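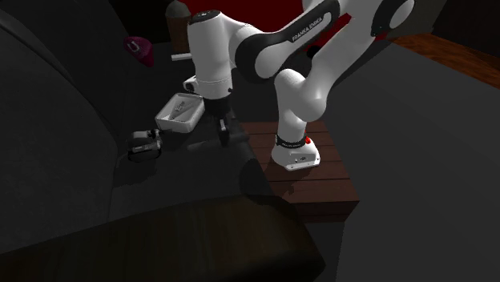

Ilwood Furniture Library opens its doors for a second year

February 26, 2019

Ilwood is delighted to say that its furniture lending library will be back in May, after a first year in which 389 households borrowed everything from nursing chairs to spare beds for visiting grandparents!

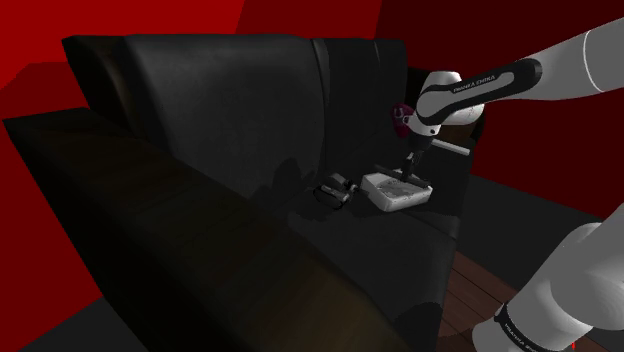
A black leather sofa against red walls.

"We had hoped for a few dozen families, and then the phone simply kept ringing," said Meinir Humphreys, who runs the library. Loans last up to 4 months, and over 1,310 items are now on the shelves, many of them given by Sharifi.

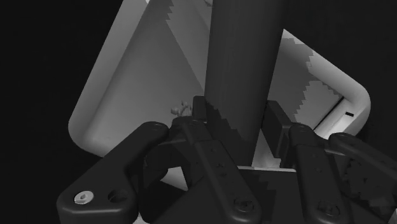

Grey cylinder and white panel with rounded corners.

To join, please ring Milan Postma at the Ilwood office.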